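Ticket 269: Soft dark items, bad grasps on tidy-into-basket job
Opened by: Beathag Lindsay, Clendale site
Status: open, waiting on Brekelo

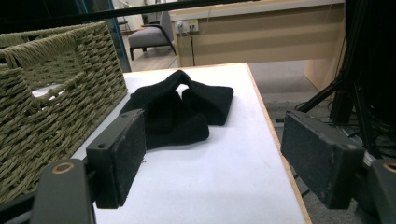
2019-02-11, B. Lindsay
Same fault as last month. Rigid stuff fine, goes in the basket no bother. Anything black and floppy, planner picks a point on the fold, closes, comes up with a pinch of cloth or nothing. Then reports success. That last bit is my real complaint.

Tried so far:
- restarted planner, no change
- dropped approach height by 3 mm, slightly better, then scraped the table
- wiped finger pads, no diffrence
- swapped to a grey towel, works most times

So colour matters. Depth on black cloth is full of holes.

Reply, Dénes Pap
Which model build? Anything before the June one has no cloth class at all, treats it as a lump. Also how many demos have you got of dark fabric?

Reply, B. Lindsay
Build is newer than June. Over 250 demos but only 20 with anything black. Take your point.

Reply, Adesuwa Ugwu
Don't just add demos. Success check is only looking at finger gap, and one layer of thin cloth reads as closed on nothing or closed on something depending on its mood. Needs a look at the table after the lift. Turcotte had the same on their bench.

Reply, Lise Gosselin
Brorent are asking if this can go in the laundry trial. I've said no. Not untill it can tell it's dropped something. A person does this job in a second without looking.

Reply, B. Lindsay
Agreed. Plan: more dark fabric demos, bunched and flat. Adesuwa to send the after-lift check. Maëlle Gagnon has the depth settings, will chase her. Leaving this open.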